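Dark countertop for a work room, regrets?

benchwren
We're redoing the long counter in the back room and have to pick a color by Monday. It's 11 feet along one wall, used for mail, sewing, small repairs and whatever the kids have going. My husband wants dark gray with a speckle. I had white in my last house and I'm tired of stains. The quote from Radebe is $3352 installed for the Pludommont in either color, so price isn't a factor.

If you've lived with dark, does it show everything?

tollgate_mike
Yes. Dust, lint, thread, fingerprints, hard water. I put a near-black one in my laundry room and it looks dirty an hour after I wipe it. Go light.

R. Cabrera
I don't agree with Mike. Solid near-black is a different thing from a gray with speckle. We have had speckled gray for 4 years and the speckle hides most of it. The thing you do see is white scraps, so thread and paper bits, and I like that because I can find them.

Bigger issue for us was light. White items under a strong lamp on a dark top are hard on the eyes. I ended up moving the lamp farther back and going down to a weaker bulb.

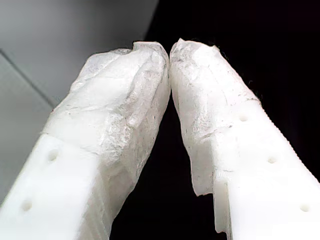 White gripper fingers, covered at the tips.

If you do any close work, sort out the lighting before you order the counter. Bring a sample home and look at it at 7 in the evening with only the lamp on.

tollgate_mike
Fair, mine has no speckle at all. I still say the fingerprints will be there. What finish is yours, matte?

R. Cabrera
Matte. I wouldn't buy gloss in any color for a work surface.

pearl_in_gatdale
Another vote for matte. Radebe did ours at the Gatdale house in November and the install was fine, but check the seam. At 11 feet you may end up with one, and they put ours right where I sit. Ask them to mark it on the drawing.

Also ask what height they're quoting. Ours came out at 39 inches, which is good standing up and bad for sewing. I have a tall stool and my shoulders still hurt.

benchwren
I hadn't asked about the seam or the height. Thank you. Rommel, do you put anything on yours? The salesman was pushing a bottle of Prastent as a sealer.

R. Cabrera
I bought the Prastent and used it twice. It left streaks that took me longer to get off than the dust would have. Dish soap and a microfiber cloth is all I use now. If your top is laminate I don't see what a sealer is supposed to do for it anyway.
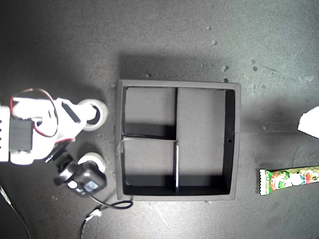 The other thing I'd say is don't cut on it. Scratches on gray come up pale and they stay. I keep a mat at one end for the knife work and the boxes get opened on that, or on the floor.

pearl_in_gatdale
I use Prastent every couple of months and get no streaks. You have to buff it while it's still damp. Agree about the mat.

tollgate_mike
That's a lot of buffing for a counter.

benchwren
Picked up both samples this afternoon. Leaning gray matte. The seam is going on the left, over the drawers, and I'm having them drop the sewing end if it doesn't add too much to the quote.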